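Singing Glasses: Does the Amount of Water Change the Note?
Year 10 Science Project Report
Kalevi Saarinen and Severyn Romaniuk

We picked this topic after Severyn's aunt played a whole tune on her good glasses in January, and we've been hooked ever since! If you run a damp finger along the rim, the glass sticks and slips over and over, and the bowl starts to vibrate. Our question was how much the water inside matters.
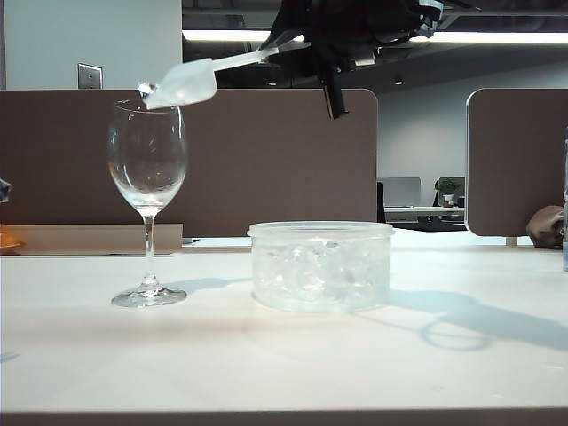 Last changed: Jul 26, 2015

We tested one glass with 20 mL of water, then kept adding more up to 155 mL, and recorded each note on Severyn's phone. The pitch dropped every time. The first few additions hardly did anything, but once the bowl was filling up the note fell really fast (our graph has a lovely curve).

We did 19 trials and threw out two because the dishwasher was going. Vinegar on the fingertip gave a much cleaner sound than plain water, so wash your hands well first, grease ruins it.

Next we'd love to try salty water, and thicker glass.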